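Kilik Building, second floor: walk-round checklist with comments
November 4, 2019

Fire door, stairwell side. Closes by itself: yes. Latches: only if you let it swing from fully open. The last sheet says "adjusted in March". I'd like to know what was adjusted.

Emergency lighting. Test button pressed on all fittings. Unit 287 flickered and then held. Marked as a pass by the contractor, Pemisora. I have marked it as a query.

Extinguishers. Pins in, gauges in the green, tags in date. Bracket by the kitchen loose again.

Work tables. Coverings to lie flat at the front edge, clamps tight, no sharp corners at hip height. Passed, bar some wrinkling and a dip at the clamp, though I don't much trust any covering that needs a clamp to stay put.

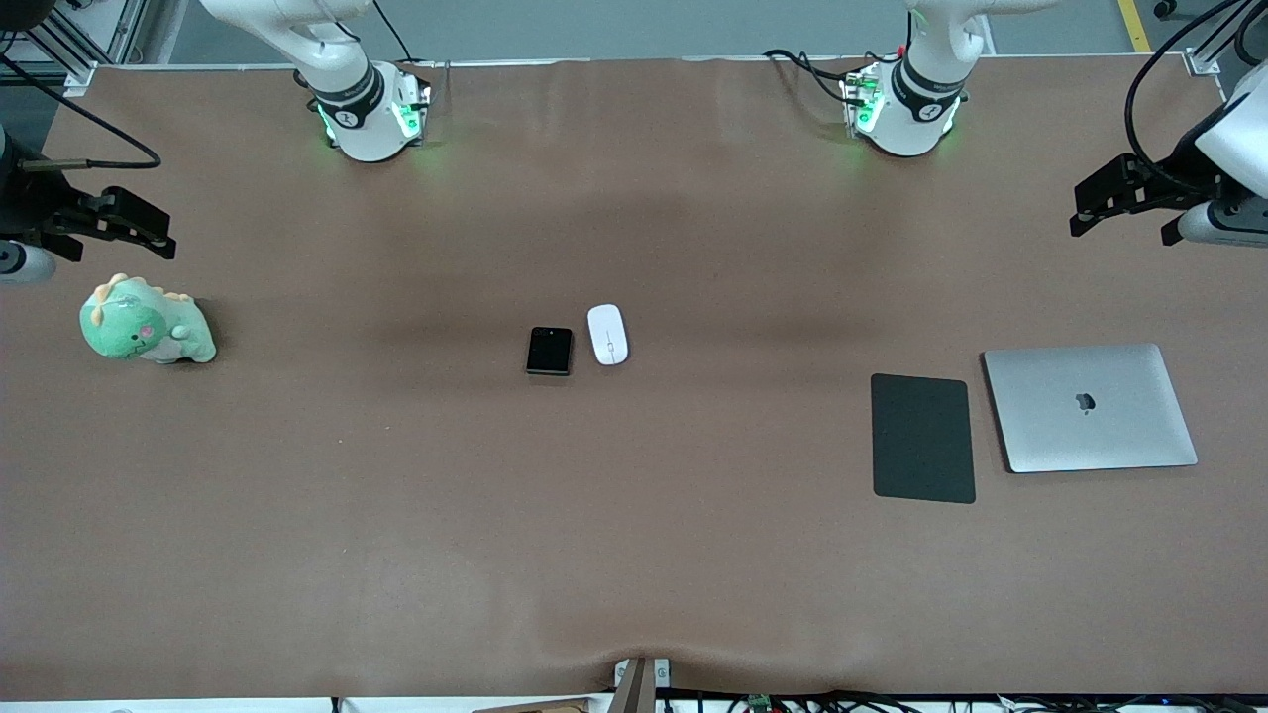 Cluleo's reply on the fire door was that the closer is within tolerance and that a door which latches "under normal use" needs no further work. Normal use, as far as I can see, means people easing it shut with an elbow while carrying coffee. Left open as a defect.

Floor and walkways. Clear on the day. Tape lifting in 2 places near the lift.

First aid box. Full, sealed. Eyewash expires in March, so order now and not in April like last time.

Sign-off. Fire door: not accepted. Lighting: query, retest wanted with one of us present. Everything else accepted until the next round.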